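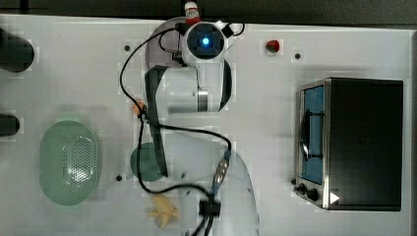
The Morgan over the dark green plate, cables along for the ride.

Skarier Morgan arm with Filledeo gripper: long-term review

By Nia Lloyd, Nellport, April 2019

I've lived with this arm since July, long enough to have opinions and a small collection of plastic fruit with dents in it. The short version is that the Morgan is a good arm. The Filledeo gripper is a decent gripper. The cable between them was apparently designed by someone who had heard of wrists but had never owned one.

We use ours for tabletop work: bowls, cups, plates, toy food, put this in that. It's light duty. The heaviest thing it lifts in a normal week is a squeeze bottle, and the arm does it all without breathing hard. Setup took me an afternoon, the joints are smooth, and the blue light on the joint cap is pretty in a way that adds nothing to the price, or so I choose to believe. If the review stopped there it would be five stars and we could all go home.

The fault

In the third week the gripper let go of a cup halfway across the table. There was no error and no warning on the screen. The fingers simply opened, like a waiter who has just remembered he left the stove on. The arm carried on to the drop-off point, performed a very careful release of nothing, and reported success.

I blamed my program, naturally. I spent two days on it and found plenty of things to be ashamed of, but none of them opened a gripper. Then Dilwyn Pugh, who shares the lab and has a suspicious nature, ran the same move 100 times with the wrist turned one way and then the other. With the wrist turned clockwise, it dropped the cup 15 times. Turned the other way, it never dropped it at all.

The trouble was a connector. When the slack gets wound up around the wrist, the plug takes the strain, the gripper loses power for an instant, and on waking up it goes through its startup routine. The startup routine begins by opening the fingers. I'd like to meet whoever picked that order and hand them something breakable.
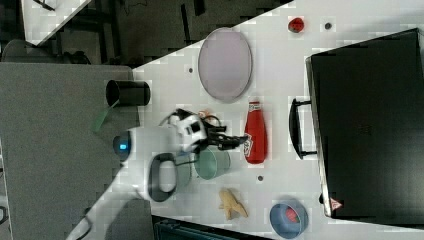
Why it matters if you aren't holding a cup

A dropped toy is funny the first time and a chore after that. But the manual talks about the gripper as though it will hold on when power is lost, and in fairness it does, right up to the moment power comes back. That is exactly when a sensible person leans in to see what happened. I had my hand under the fingers once when they moved. They were opening, so all I lost was my dignity, but a reset that moves anything by itself shouldn't be in a machine sold for use next to people.

The second complaint is smaller. The arm and the gripper don't tell each other enough. The arm had no idea its hand had gone away and come back. You can poll the gripper status yourself, and I now do, but it's an option on page seven of a menu and it ships switched off.

What support said

Skarier said to ask Filledeo. Filledeo said to ask Skarier. I put them both on one email and went to lunch, and by the time I got back they had become very polite – we got a longer cable with a locking plug, free, plus a firmware update that makes the gripper wait for a command before it moves. Both should have been in the box. The update fixed the opening. The cable fixed most of the drops, and the ones that remain are my own work.

What I'd do on day one

Install the firmware before you pick up anything you like.

Leave a proper loop of slack at the wrist, then turn the last joint to both ends of its travel by hand and watch the plug while you do it.

Limit that joint in software. You lose some reach at odd angles. I haven't missed it.

Switch on the status check and make the program stop if the gripper drops out, even for an instant.

Hit the stop before you reach in. I know. Do it anyway.

Should you buy one?

The arm, yes. I'd buy it again tomorrow with my own money, assuming somebody gave me the money. The gripper, yes with the new cable, and no if the seller has old stock and goes vague when you ask about the plug. Dilwyn would knock off another star for the menu. He has also asked me to note that his mug was not part of the test and that he would still like it replaced.

Arm: four and a half stars. Gripper as shipped: two. Gripper with the fix: four.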